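Trilel Twin Bench Arm Kit

Self-build pair of desktop arms with simulator

Home > Workshop > Kits > Arms and grippers

Sold by Gorkulik. Notes by Yaw Ansah, who built the one in our shared workshop.

In stock. Usually leaves us the next working day if you order before 3 pm.

What it is

Two small arms, two grippers, a control board for each, one power supply and a licence for the Trilel simulator. You supply the bench, a computer, a screwdriver set better than the one in the box, and a fair few evenings. The maker calls it "a household helper you build yourself". I would call it a pair of arms. Whether it helps with anything in your household depends on how much time you put in after the last screw is done up, and the leaflet is very quiet on that.

I'm on the selling side of this page so take it how you like, but Gorkulik asked for notes from someone who had put a set together and these are the notes.

In the box

Left arm and right arm, flat packed
Two black grippers, fingers already fitted
Two control boards
Power supply with UK plug
Cable set
Bench clamps
Printed guide (skip to the second half, the first half is advertising)
Simulator licence, one computer

Not in the box: camera, camera mount, emergency stop. I think leaving out the stop button is poor. We stock the Dvořáček one, which fits without cutting anything, and I wouldn't run both arms without it.

Building it

The guide says an evening. Mine took three, and I've built this sort of thing before. The left arm goes together as printed. The right arm is meant to be a mirror image, but the drawings are simply the left arm's drawings flipped, and the lettering on two of them has flipped too. Check which way the shoulder bracket faces before you tighten it. I had to take mine off again on a Friday night with the workshop about to lock up.

The screws are soft. Use a driver that fits properly and stop when it feels tight. If you round one off, any M3 of the same length will do.

Cables run inside the forearm and there is less slack than there ought to be at the elbow. Leave the cable tie off until you have moved the joint by hand through its whole travel. Mine was pinched and the gripper kept dropping out for no reason I could see. I blamed the board for most of an evening.

Payload

The box claims a payload of over 200 g. I dislike that sort of figure. With the arm tucked in close, fine. Stretched out flat, the wrist sags well before that, and you'll feel the shoulder motor getting warm. Treat the printed number as a best case and plan your jobs near the middle of the bench, where both arms can reach without straining.

The simulator

I expected to ignore this part and ended up spending more time in it than at the bench. You get a kitchen worktop, a few household objects and both arms, and you can try a reach there before risking the real motors. Objects can be moved about between runs, and so can the lights, which matters if you mean to train anything on the camera view.

My test job was dull on purpose: leave the bowl alone, pick up the water bottle with the right arm. The bottle ended up well off to the right in my layout, with the woven bowl at the back of the worktop near the microwave.
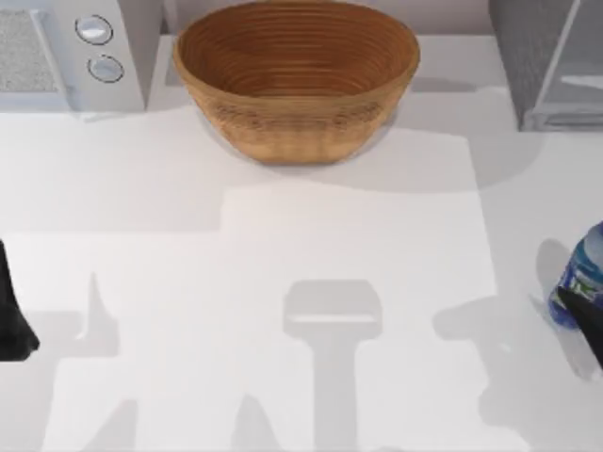 Todov wrote in after reading a draft of these notes that a bottle so far over to one side tests the layout more than the arm, and that anyone starting out should put it in the middle and move it outwards a little at a time. Fair enough. Todov also said the simulator's grip is too kind, and that a grasp which holds on screen will often slip on a real bench. I agree with that entirely. I set the friction lower than the default and still don't trust it.

The shadows I will give them some credit for. Both arms throw them across the worktop, and a program that has only ever been shown a bare, evenly lit surface can make a mess of that. I'd leave them switched on from the start. Turning them off gives you prettier results and a program that may fall over the first time you stand near a window.

What you cannot test there is cable drag, a loose clamp or a bench that wobbles. Ours wobbles.

Questions we get asked

Can I buy one arm? No. I've asked. The maker only packs them in pairs.

Will it run without the simulator? Yes. The boards don't need it and you never have to install it.

Can it do the washing up? No, and please keep it away from the sink. Nothing on it is sealed.

Is it quiet? It whines when holding a position. In a shared workshop you'll hear about it from the next bench.

Can children build it? With an adult doing the wiring, yes. The fingers can nip.

Spares and returns

Fingers are sold in packs of 10 and you will get through a few while you're learning. Elbow cables come singly and I'd add one to the order. Boards can be returned within 20 days if they haven't been wired up. We can't take back an arm once it has been built, even half built, so lay the parts out and check them against the list first.

The maker says new drawings for the right arm are due in October. They said much the same about the last set. When they turn up we'll put them in the box, and anyone who already has a kit can ask us for a copy.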